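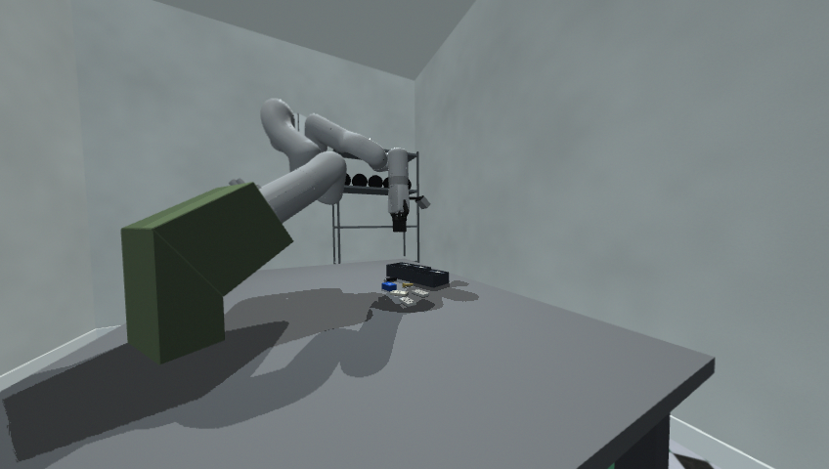

## About Patik Bookbinding School

We started in a single rented room in Dukville, with one cast-iron press, a borrowed guillotine and far more enthusiasm than shelf space. Tomos Sayce taught the first evening class himself, and a good number of the people who came that winter still drop in to use the sewing frames (and to finish off the cookies, if we're being fair).

These days we have a proper home in Bustham, with big north windows and a paper store that holds almost 700 sheets. Our beginner course covers folding, sewing and casing in, and you'll go home with a book you made from start to finish. It costs $272, with thread, board and cloth included.

We moved our repair classes to January evenings, and they've been a joy! Bring along Grandma's cookbook and stay as long as you like.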